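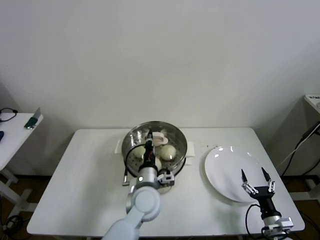
Chapter 2
Cooking with Steam

In this chapter you will learn
how steam carries heat to the food
which parts belong to a steamer and what each part does
how to place buns in the basket and how to move them to the plate
which words we use for steamed dough

2.1 Before we begin

Most students who come to our course in September know already how to boil and how to fry. Steaming they know less well. They have seen it at home, perhaps, but they were not the person who lifted the lid. For this reason I put the chapter on steam early in the book, before baking. The equipment is small, it fits on one table, and a beginner can get a good bun on the first day.

When water boils, it turns into steam. The steam rises and meets the food, which is cooler. On the cool surface the steam becomes water again, and in this moment it gives its heat away. A cup of water takes up much heat in order to become steam, and all this heat comes back when the steam turns to water on the dough. You should therefore have respect for steam. It can burn the hand more badly than hot air from an oven, although the oven shows a much higher number on its dial.

The food does not lie in the water. It keeps its shape, and the surface stays pale and soft, without a crust. A bun from the same dough, baked in the oven, would become brown and dry on the outside.

2.2 The parts of the steamer

A steamer can be a simple pot on the stove or an electric pot which stands on the table. In both cases we speak of three parts.

The lower pot holds the water. In an electric steamer it also holds the heater, and the control is found on its outside. Never put the lower body of an electric steamer in the sink. Wipe it with a damp cloth after you have pulled out the plug.

The basket stands on the lower pot. Its bottom has many small holes, and through these holes the steam comes up. If you cover all the holes with food, the steam has no way to pass, and the buns in the middle will stay raw. Leave a part of the bottom free.

The lid closes the basket. A glass lid is practical for the learner, who can look inside without opening. Every time you lift the lid, the heat goes out and the cooking takes longer. When you take off the lid at the end, tilt it away from your face and lay it down flat on the table, at the side where you do not work.

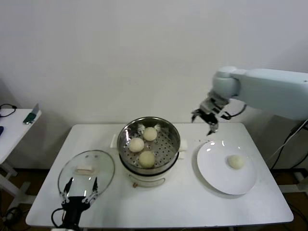
Set up your table before the water boils. The steamer stands near the middle, the place for the lid is on one side, and the plate for the finished buns is on the other side. A student who is right-handed will usually prefer the plate on the right. It sounds like a small matter, but with a hot bun in the tongs you do not want to search for a plate.

2.3 Placing and taking out

Dough grows in the steam. Between two raw buns there should be a space of two fingers, and the same space between the bun and the wall of the basket. Buns which touch each other will stick, and the skin tears when you separate them.

When the time is over, switch off the heat and wait 2 minutes with the lid on. Then open. Take the bun low on its sides and lift it straight up. Do not press from above, the dough is still soft and will keep the mark. Put the buns on the plate with some space between them, so that the bottoms can dry a little.

My colleague Wim De Graaf teaches his group to begin with the bun nearest to the front wall. I begin with the one at the back, when the basket is still full and I am still careful. Try both ways.

2.4 Words for this chapter

basket: the upper part, in which the food lies
perforated: having many small holes
to proof: to let the dough rest and rise before cooking
liner: a piece of paper or cloth laid under the food
skin: the smooth outside of a steamed bun

Task for the first lesson

Steam one bun for up to 20 minutes and cut it in half. Look at the inside. Write down whether the holes in the dough are even, and whether the middle is dry or sticky. Keep your notes, we will need them again in section 2.5, where we compare fresh dough with frozen dough.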